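Community Help > Research Methods > Automation

How should handover success be scored when wrist camera footage is the only record?

Posted by Plomen, 26 April 2019

Our department is preparing a comparative study of two-handed card handovers, in which a thin printed card is passed between a robotic hand and a second gripper. The draft protocol specifies 111 trials per condition, with one small camera at the wrist. We had intended to record each trial as a success or a failure according to whether the card remained held at the end. 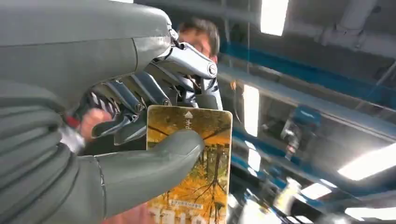 The difficulty is that two assessors, working separately from the same recordings, have disagreed on a considerable share of the pilot trials. One counts the handover from the first contact of the receiving fingers, whereas the other waits until the giving thumb has been released. Guidance on an accepted definition would be appreciated, together with any advice on whether a single camera is sufficient.

Nabila Kwok

The two assessors are measuring different events, and the protocol should record both. In our own work we divide a handover into approach, shared hold and release, and a trial is scored as successful only where the card stays with the receiving side for a fixed period after release. We use 7 seconds. The period itself matters less than stating it in advance and applying it to every trial.

Shared hold is the hardest stage to judge from the wrist, as the thumb covers part of the card and the far side cannot be seen. We ask assessors to mark such trials "unclear" and we report that figure separately. Please do not fold the unclear trials into the failures – this will make one condition look worse simply because its grasp hides more of the object.
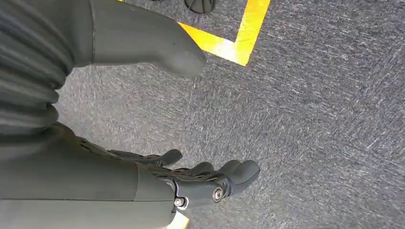
Starting position deserves a paragraph of its own in the protocol. Small differences in where the equipment stands will alter the approach angle, and these are easily mistaken for an effect of the method under test. A corner of yellow floor tape on the carpet is a perfectly acceptable reference, provided that the same point of the corner is used for every trial and that its place is measured against something fixed in the building. Tape edges wear, and a strip that has been relaid by eye should be treated as a new set-up.

As to the number of cameras, one may be sufficient for approach and final hold. For release I would add a fixed side view.

Lollitz

Agree with the above regarding the three stages. I would also suggest that assessors are not told which condition they are viewing. We re-scored 100 trials on that basis and the agreement between assessors improved, although we had rewritten the instructions at the same time and cannot say which change was responsible.

Sumampouw

Use a force sensor.

Plomen

Thank you all. The protocol will be amended to include the three stages and a separate "unclear" category. A force sensor is outside the present budget. The position of the tape corner will be measured from the wall before each session and entered on the trial sheet.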